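Open House at the Elier Automation Laboratory
Photo Gallery

August 7, 2024

The Elier Automation Laboratory welcomed around 600 guests to its summer open house. Visitors included local families, students from area high schools, and representatives of partner companies. The program was organized by the Menumon Center for Food Handling Research, which has shared the building with the laboratory for 2 years.

Idris Ellis, director of the laboratory, opened the day with short remarks in the Rosser Lobby. He thanked the technical staff for preparing the stations and invited guests to put their questions to the engineers directly. Tours left from the lobby throughout the morning and afternoon, and each group was given time at the two-arm table before moving on to the packaging hall.

The table demonstrations concerned the handling of fruit and small dishes. Soft fruit remains a difficult subject for automated equipment -- it varies in size and marks easily -- and it drew many of the day's questions.

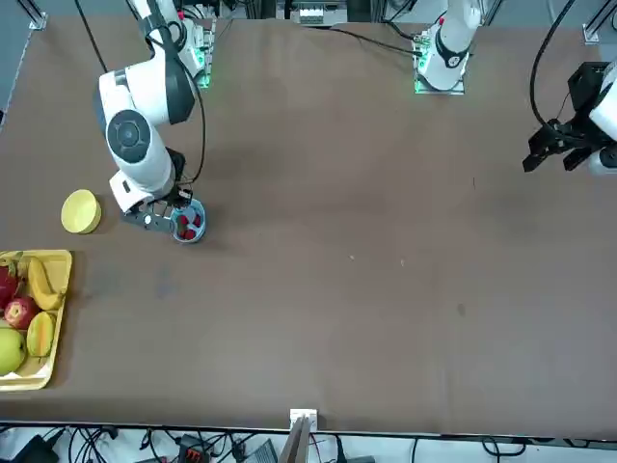 Strawberries in a light-blue bowl, held by the right arm. The fruit tray is at left.

Guests also asked how long a new task takes to prepare and how the arms are kept from meeting over the table. Printed answers to the most common questions are available at the front desk.

The Bravau Room was reserved for school groups, who met with graduate researchers and learned about summer placements. Applications for the next placement period open in November.

The laboratory thanks all who attended. Requests for group visits may be sent to the visitor office -- please include the size of the group and any access needs.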